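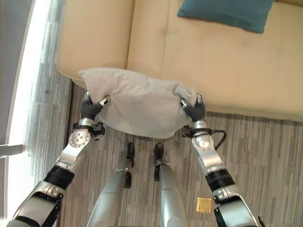
Stutport Used Sofa Listings: data card

Last revised 2025-09-30
Maintainer: Kenza Lahlou

What this is

A table of 1,285 listings for used sofas, loveseats, armchairs and loose cushions, copied from the Jindora classifieds board before it shut down. The listings come from two places, Stutport and Wastordale. For a small part of them there is also a second table with notes from the shop floor at Baláž, an upholstery repair business in Stutport, on what the piece was like when somebody brought it in.

Please read the section on condition labels before you use the condition labels. I put that in the first version of this card too, and the first thing anyone sent me was a bar chart of the condition labels.

Why I made it

There is a lot of advice around about buying used furniture, and most of it repeats itself. Pay more for "smoke-free home." Trust sellers who give measurements. Down cushions last longer than foam. I wanted to see whether any of it showed up in real listings, and I did not find much to check it against. Jindora was closing, the listings were public, and the board's owner gave written permission to copy the text with contact details removed.

I did not set out to prove the advice wrong. Some of it may be right. What I can say is that this table will not settle most of it, for reasons given below at some length.

Files

listings.csv
One row per listing. 18 columns.

shop_notes.csv
One row per piece seen at Baláž that could be matched to a listing. The listing_id column joins it to the first file.

There is no third file with "cleaned" data. An early copy that went around had one. It dropped every row with a blank price, which threw out nearly all the free items and made the remaining sofas look more expensive than they were. If you have that copy, delete it.

Columns in listings.csv that need a warning

The plain ones (listing_id, town, piece_type, color_text and so on) are what they sound like. These are not:

price_asked
What the seller wanted. There is no column for what anyone paid, because Jindora never recorded it. Please do not call this column "price" in a chart, and please do not call it "value" anywhere.

age_years
Filled in from the seller's own words. "Bought it when we moved in" is blank. "A couple years old" is 2. "Like new" is blank, whatever you may feel about it. Sellers round down, I suspect, but I have nothing to back that up with except having once sold a sofa.

fill_claimed
Down, feather, foam, polyester, mixed, unknown. The word "claimed" is there for a reason. Very few sellers unzip a cushion before they write a listing. Several called the fill "down" in the title and "down alternative" in the text, and those two are different stuffing at very different cost. In such rows I kept the version from the text and set title_conflict to yes.

smoke_free and pet_free
Yes means the seller said so. No means the seller said there were smokers or pets. Blank means nothing was said. Blank is by far the most common value, and it does not mean no. I have seen it treated as no, and I have also seen it treated as yes, on the theory that a seller would mention a problem. I don't see why a seller would.

washable
Covers only, and only if the seller used the word washable or a clear equivalent. A zipper is not an equivalent. Plenty of zippered covers were put on that way for the factory's convenience and will shrink if you wash them.

condition
See next section.

Condition labels

Jindora made sellers pick one of four labels: new, excellent, good, fair. There was no label for poor. I think that tells you most of what you need to know about the column.

The form also filled in "excellent" by default for part of the board's life. The owner remembers that the default was removed one May, and could not remember which year. I looked for a jump in the labels that would mark the change and found several possible ones, which is the same as finding none. So an unknown share of the excellent rows are sellers who never touched the menu.

People have asked me whether excellent sofas were priced higher than good ones. In this table they were. I would not read anything into it. A seller who asks for more money has every reason to pick the better word, and that would produce the same pattern with identical sofas.

The shop notes

These are the part of the data that gets quoted most, and I trust them more than the listings, but not by as much as people seem to hope.

Staff at Baláž wrote down, for each matched piece, the actual fill, whether the frame was sound, whether the webbing or springs had gone, and whether the loose cushions had kept their shape. The people doing this handle cushions all day and I take their word on fill. Shape is more of a judgment. Their test was to press the cushion flat, let go and look at it a minute later. Anything that stayed low was marked "flat." There was no gauge involved, and a cushion that passed for one person might well have failed for another.

The larger trouble is who brings furniture to an upholstery shop. If your used sofa turned out fine, you are at home sitting on it. The shop notes are full of sagging seats because sagging seats are what the shop gets paid to fix. You can't take the share of bad frames in shop_notes.csv and apply it to used sofas in general. One home advice newsletter did exactly that, and I would like it not to happen again.

What you can do, with care, is compare what the seller said with what the shop found, inside that file only. On fill, the two disagree often enough that I have stopped believing fill claims in listings. On frames, sellers mostly said nothing, so there is nothing to compare.

On the question of throw pillows

Loose pillows sold alone are in the table under piece_type "cushion." They were close to being left out. The listings are short, the photos (not included) were what sold them, and sellers use pillow, cushion, bolster and "sofa pillow" with no system that I can find. A back cushion from a sectional and a small square pillow can land in the same row type.

I left them in because of one claim I keep seeing, that fuzzy or brushed fabric wears out faster than flat weave. The fabric_text column holds whatever the seller wrote, so you can search it for fuzzy, fleece, chenille, boucle and the rest. I tried. Pieces described this way were listed as younger than the others. You could say they wear out and get sold sooner. You could also say that they came into fashion recently and there are no old ones yet. The table can't tell these apart, and I doubt that any table of listings could.

How the text was copied

By hand, into a form, with the listing open next to it. I did all of it myself, so the mistakes at least run in one direction. Spelling was left alone. Phone numbers, names and street addresses were taken out. If a listing was posted again with a lower price, only the first posting was kept. I now think this was a poor choice, because price drops would have been the most useful thing in here. The later postings are gone.

I copied 7 listings twice on purpose, weeks apart, to see whether I would fill in the columns the same way. I did for the plain columns. For age_years I disagreed with myself more than I liked. That is too small a check to put an error rate on, so I haven't.

Things this data should not be used for

Setting prices. See price_asked.

Saying anything about people in either town. Wastordale listings are cheaper, and somebody will want to make a story of that. Wastordale is also a long drive from anyone with a truck for hire, and a sofa that is hard to move is a sofa you have to sell cheap.

Checking for bedbugs, mold or fire safety. Sellers did not report the first two, and the third depends on a label under the seat that they almost never mentioned. If the label matters to you, go and look at it.

Training anything that writes listings. We have enough of those.

Known errors

A few armchairs are entered as loveseats where the seller wrote "chair and a half." Whether this is an error depends on how you feel about a chair and a half.

Measurements given in feet and inches were turned into inches. Where a seller wrote something like 6.5, I took it as six and a half feet. Some of them may have meant six feet five.

Color_text includes "neutral," "natural," "light" and "goes with anything." I made no attempt to turn these into colors. What one seller called beige another called gray, and the photos were no help.

Terms

Free to use, share and change with credit to the maintainer. If you publish a figure from shop_notes.csv, say in the same paragraph that the pieces come from a repair shop. A footnote is not the same paragraph.

Corrections

Send the listing_id and what you think is wrong. I answer slowly. I will not add a quality score, a combined rating or an index of any kind, and requests for one have been turned down before.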